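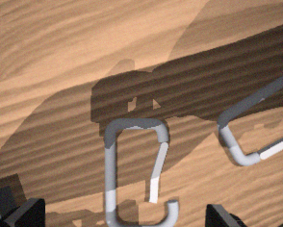
*Fig. 4. Metal carabiners on a wooden surface.*

## Section 4. Hanging the Shade

This section covers the Demlow rectangular shade, model 1182, hung between four fixed anchor points. If you bought the triangular version, use the separate sheet packed with it. The anchors must already be in place before you start. See Section 3 for posts and wall plates.

Two people can hang the shade in an afternoon. One person can do it on a still day, but the last corner is hard to reach and hold at the same time.

**CAUTION:** Do not hang or tighten the shade in wind. Loose fabric can pull a ladder over.

### 4.1 Before you begin

1. Lay the shade on clean grass or a dust sheet with the sewn label facing up. The label marks the top side and the low corner.
2. Check each corner ring. The stitching should be flat and tight, with no broken threads.
3. Open and close every carabiner by hand. The gate should spring shut without help. Set aside any that stick, have a bent gate, or show cracks.
4. Measure from anchor to corner ring on all four sides. The gap should be at least 13 inches at each corner before tension is applied. If it is less, the shade is too large for the space and will sag no matter how hard you tighten it.

**Note:** The carabiners are for the shade only. They are not rated for climbing, lifting, or hanging a seat or hammock.

### 4.2 Attaching the corners

1. Clip one carabiner to each corner ring. The gate should face up and away from the fabric so that it does not rub the hem.
2. Start with the two high corners. Clip the carabiner straight to the anchor eye, with no rope in between.
3. Move to the third corner. Tie the rope to the anchor eye, pass it through the carabiner, and bring it back to the cleat. Leave it slack for now.
4. Do the same at the low corner, the one with the label.
5. Walk around the shade and check that no corner is twisted. A twist is easy to miss from underneath and shows up later as a hard crease.
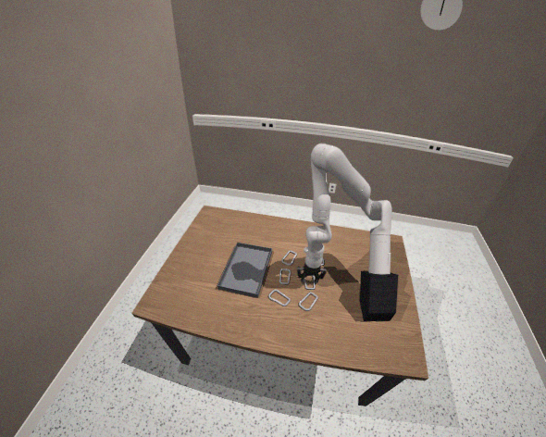 Once all the corners are clipped, go on to tension. Work a little at a time and switch sides often. Pulling one corner all the way first will stretch the fabric off square, and it does not fully come back.

### 4.3 Tensioning

1. Pull the rope at the third corner until the fabric lifts clear of its own sag. Wrap the cleat twice.
2. Pull the low corner the same amount. Wrap the cleat twice.
3. Repeat until the edges are straight and the middle feels firm when you push it with an open hand.
4. Finish each cleat with a locking turn and coil the spare rope. Do not cut it — the shade will need more pull after it settles.
5. Wait 48 hours, then tighten again. New fabric relaxes most during this time.

**Note:** The low corner should sit well below the high ones so rain can run off. If water pools after a shower, lower that corner before adding more tension. Push standing water off from below with a soft broom.

### 4.4 Taking the shade down

Release the low corner first, then the third, then the two high corners. Keep hold of the rope as you unwrap the cleat, as it may run quickly.

Take the shade down for snow, hail, or strong wind, and for the winter months. In most areas it can go back up in March. Store it dry. Fabric rolled up damp will mildew, and the marks do not wash out.

Rinse the carabiners in fresh water and dry them with a cloth. Put one drop of light oil on each gate hinge and wipe off the extra. Near salt water, do this once a month while the shade is up.

Replacement rope and corner hardware are sold by Cellside dealers. Have the model number from the sewn label ready when you order.

Section 5 covers washing and small repairs.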